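Bamholm Repair Fair, 9 September 2024

The fair moved to the old seed warehouse in Bamholm this year, and 846 people came through the doors. Parking is free if you use the Hatside entrance. I started with the clock and radio tables, then worked my way over to the computers. 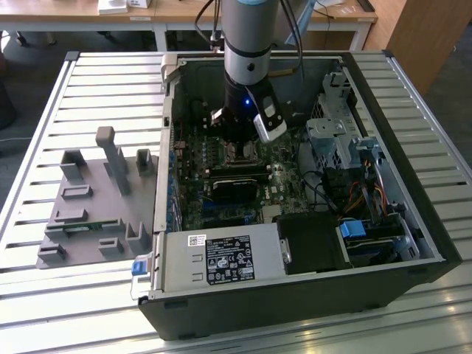

Lunch was soup and bread for 2 dollars – good value, but the line was long. Consolacion Tan gave a talk on darning wool socks, and I bought a card of gray yarn afterward.
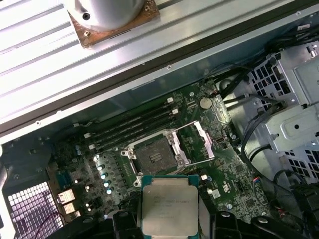 Motherboard with an empty CPU socket, computer area.

The bus back to Brinovcombe leaves from the side gate.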